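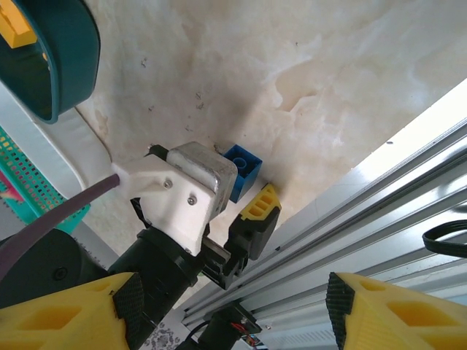

First Light at Narent

The laser in the Kolev lab had been sulking since November, and I loved it anyway. It lived on a table that floated on air, and it hated footsteps, humidity and probably me.

I had 112 mirrors to line up before the beam could cross the valley to the receiver on Kistard Hill. By midnight I had 3 left. I was humming. I nudged one screw, held my breath, nudged it back – and the power meter jumped! 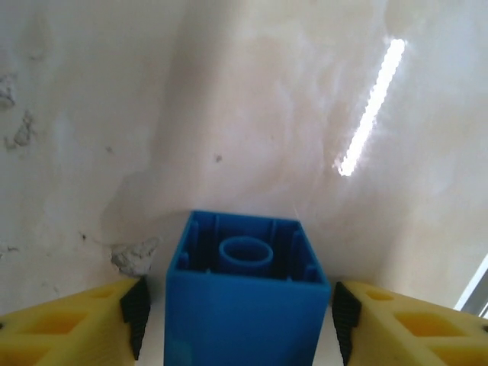
I grabbed the radio and shouted for Jarkitz station. Static, then a whoop so loud I nearly knocked the lens mount over. They had it! A green dot, no wider than a coin, trembling on their wall after all that dark air.

"Send something," they said.

So I tapped out hello, in light, and waited for the hill to blink back.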